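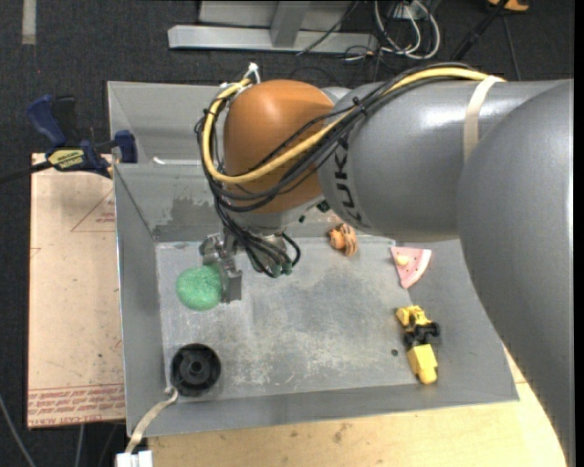 Bin picking, toy edition. Gripper on the green one.

OK, I promised a thread about our student project and I have a free evening, so let's go. Grab a snack, this will be long!

The project is called Gradine. It's our senior automation project at Quintanilla, and the job sounds simple enough to fit on a sticky note: take toys out of a metal bin, one at a time, without a person touching anything.

Why toys? They're cheap, they're all shapes, and they don't mind being dropped. A box of identical steel blocks would have been a nice, polite problem. A bin with a slice of watermelon and a construction vehicle in it is a lot more fun to think about.

The arm is a KUKA and it's much bigger than what most people expect for toys. I get a comment about this every time I post. Yes, it's big. Yes, it's the one the department has. Yes, I love it.

Let me talk about that green one, my favorite and also my enemy. It has a bumpy-looking speckled surface and it's nearly oval, so there's no flat side for a flat metal finger to sit against. You get a tiny bit of contact and you have to make it count.

First thing we learned: where you aim matters more than how hard you squeeze. For weeks we kept turning up the grip force. Then we tried lowering the grasp point so the fingers closed at the widest part of the toy, left the force alone, and the numbers jumped. I may have yelled.

Speaking of numbers! We log every single attempt in a spreadsheet. 944 attempts so far. I know that one by heart because I typed in way too many of the early rows by hand before we got the logging script going.

(If you're starting something like this: write the logging script first. Please. I lost a whole spring break afternoon to column F.)

A "success" for us means the toy leaves the bin, stays in the gripper for the whole move, and lands in the drop zone. Picking it up and losing it halfway is its own category. We call that one a "goodbye."

We have had 315 goodbyes. Most of them are from before April, and I'm weirdly fond of them now. Each one has a note next to it. My notes started out very scientific and by the second month they were mostly "nope" and "so close!!"

Someone asked about the bin. Sheet metal, shallow, sloping sides. Shallow is great for reaching in, and the slopes help small stuff slide back toward the middle. The floor of it has plenty of scratches by now, and metal is shiny in exactly the ways a vision system hates. A toy sitting on a bright patch can get an outline that's way off.

We talked about painting the floor matte black. Then we noticed how many of our toys have black parts (wheels! so many wheels!) and that conversation ended fast.

Clamp your bin, by the way. If the bin shifts even a little, every position you taught the arm is wrong by that same little bit, and you'll spend an hour blaming your code. Ask me how I found out.

Next thing: cables. I had no idea how much of robotics is cables. Everything that runs out to the gripper has to bend along with the wrist, and if it's too tight it tugs, and if it's too loose it hangs down where you're trying to work. Straps and zip ties are the unsung heroes here. We keep a bag of them at the bench and it's always half empty.

We also changed our wrist moves because of this. The arm used to take the shortest turn to every grasp angle, which could wind the bundle up over a run. Now it has a range it has to stay inside. Slower by a hair, and so much less stressful to watch.

Toy difficulty ranking, totally personal:

Easiest: the watermelon slice. Wedge shape, nice edges, friendly in every way.

Medium: the yellow and black construction vehicle. Solid, but it matters a lot which part you go for.

Hard: the round black wheel-looking thing. When it's flat on the floor there's very little to grab from above.

Hardest: small orange striped guy. Curvy bits going every direction. I respect him.

Question I get a lot: "why not just use suction?" We want to try it! A smooth blocky piece would probably be great for suction. The speckled green one, I have my doubts. We picked fingers first so we could learn one thing properly before adding another.

Safety note for anyone at a school with an arm like this: know where the stop button is before you know anything else. Our class rule is that one person runs the pendant and does nothing else. No phone, no snacks, no pointing at cool stuff. We run new programs at low speed, every time, even when the change was one line.

Where we are now: some 200 attempts on the newest version of the grasp planner, and it's handling mixed bins far better than the old one. Still bad when two toys touch. It wants to treat them as one big weird toy, and then it goes for the middle, and then you get nothing.

Our demo at the Clalville student showcase is 11 minutes including questions, so we're trying to decide between one long run with no cuts or a few short ones where people can choose the toy. I'm pushing for letting people choose. Imagine a little kid picking the green one and all of us holding our breath!

Our team name for the showcase is Pimomness. It started as a typo in a folder name and it's on the sign-up sheet now, so it's official.

Things still on my list: better lighting over the bin, a fix for the touching toys, softer pads to test on the fingers, and a drop zone that toys don't roll out of.

If you've done bin picking with two-finger grippers and have a trick for round stuff, my replies are open and I will read every word. Back to the lab tomorrow morning, and I'm starting with the pads.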